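The Cardboard Thing

I have finally done something about the small paper. By small paper I mean everything that is too flat to be an object and too important to be trash: receipts, cards, ticket stubs, the loyalty card for a sandwich place that closed. For years my system was a mug. Then it was two mugs. When the second mug tipped over into the keyboard one night in March, I accepted that I was a person who needed an organizer.

I looked at the Tulitz first, which is felt and very handsome and costs more than my chair. The Dewulf one had a lid, and I know what happens to me and lids. Things go on top of them. So I ended up with a plain brown cardboard tray, open at the top, with thin cardboard dividers making a grid of little slots. It is tallest at the back, so it has a sort of posture.

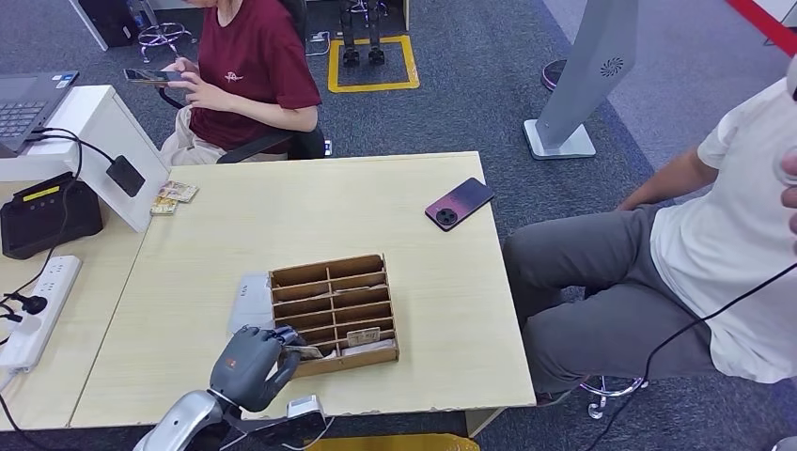
The trouble with slots is that they expect you to have categories. I had 81 pieces of paper when I emptied the mugs (I counted, because counting is a wonderful way to avoid sorting) and exactly three categories: keep, maybe, and what is this. The third one was winning by a mile. I put a few slips in the lower compartments to make it look lived in and went to get coffee.

Then there is the desk itself. Once one part of a desk is tidy, the rest of it starts to look like a crime. I moved on to the cables, all of which are black and all of which go somewhere mysterious. I followed one with my finger for a good while and arrived back at my own elbow. There is a cable clip set from Nostine with over 660 glowing reviews, and I read far too many of them standing up.
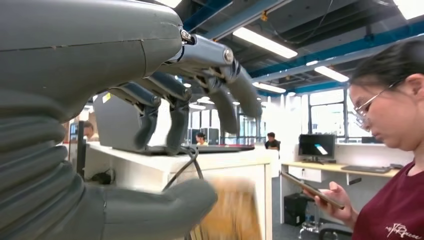 The laptop, yellow sticker and all, and one of the black cables.

I did not buy the clips. I coiled what I could, pushed the rest toward the back, and called it cable management, a term that does not promise good management.

The last stage of any tidying job takes place on the floor, where the paper goes when it has given up on you. Carpet is very good at holding on to a receipt. I got down there for the stragglers and came up with some lint and a coupon for Cadine, three dollars off, expired in August.

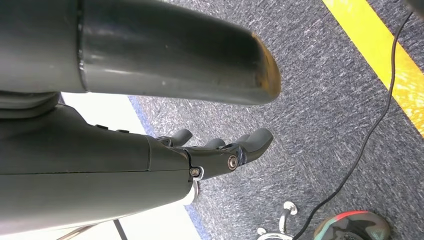 It went in the maybe slot. I have thought about throwing it out twice since then, and both times I ended up straightening the slips next to it and going back to work. The mugs are back in the kitchen, and one of them already has a pen in it.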